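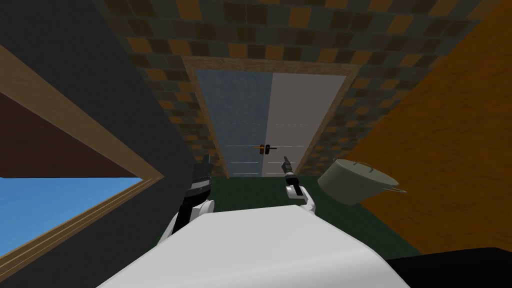
Angus Tautahi thinks the Dramani starter is fine and the flour is the trouble. He wrote on the last page that the new bag soaks up more water than the old one and that I should stop blaming the culture.

December 2024
By the test bench, bakery workshop

Ran his version this morning. Same Dramani starter, fed the night before, and 800 g of the Hareo whole wheat in each batch. Batch A at the old hydration, batch B with a bit more water added after the rest. Both mixed by hand. The mixer still has the Nidano hook on it and I didn't want to change two things at once.

A was stiff from the start and tore when I folded it. B felt like the dough we used to get in March. Bulk took 6 hours for both on the shelf over the sink. A had risen less by then, but I may have been rough with it.

Baked in the Tiltar deck oven, left side, one after the other. B went in second, so it had longer in the basket. Need to swap the order next time.

B weighed 1,592 g out of the oven as one large loaf. Forgot to weigh A before Angus cut it. Crumb in A is tight near the bottom with a gummy line. B is more open and the crust is thinner than I like. Taste is close. A is slightly more sour.

So he is probably right about the flour, at least for this bag. I'd still like to try the old starter jar with the new flour before we change the recipe card. Two slices of B are in the freezer, wrapped and marked.

Salt is low. Order more with the next flour, and ask the mill if they changed the wheat. The deck thermometer reads high again on the left, check it against the probe before the rye.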